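Felex Ice Hockey, notes on the November skate sharpening trial. Thread.

1/ We ran two hollow depths across the women's squad for the whole month. Half the skaters stayed on their usual 13 mm radius, the others went to 16 mm. Same machine, same operator (Czesław Sobczak), same rink.

2/ A smaller radius gives a deeper hollow and more bite. A larger one gives a flatter hollow, less bite, more glide. None of that is new. What we wanted was lap times on our own ice at Zakumstead, which is kept fairly soft.

3/ Test was a 40 metre sprint from a standing start, then a stop and return. Timed with gates, three attempts each, best one kept.

4/ Defenders on 16 mm were quicker on the straight and slower on the turn. Net difference over the full drill: very small, and inside the error of the gates for most of them.

5/ Forwards disliked it. Theresia Haslinger went back to 13 mm after four sessions and I didn't argue. She weighs little and needs the edge to push against.

6/ Goalies were left out. Different blade, different problem.

7/ Edge level matters more than I had allowed for. We checked 27 pairs with a square and several were uneven enough to feel in a crossover. Those were reground before any times were recorded.
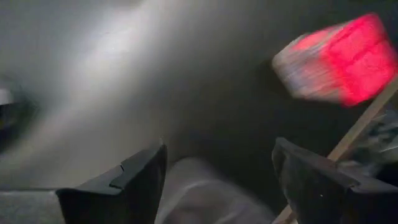 Felex Ice Hockey – Equipment and Skate Room

8/ Wheel dressing: Cyrill Schnyder now dresses the wheel before every change of radius. It uses up the wheel faster. Budget for that if you copy us.

9/ Skaters new to 16 mm should have at least two practices before a match. The first stop feels long – bend the knees more and it comes back.

10/ Default stays at 13 mm. Defenders can ask for 16 on the sheet by the door. Write it clearly, with your shirt number, and tie the laces of the pair together.

11/ Juniors next. Same drill, shorter distance, starting once Hannelore Stöckli has the gates back from the Husham rink.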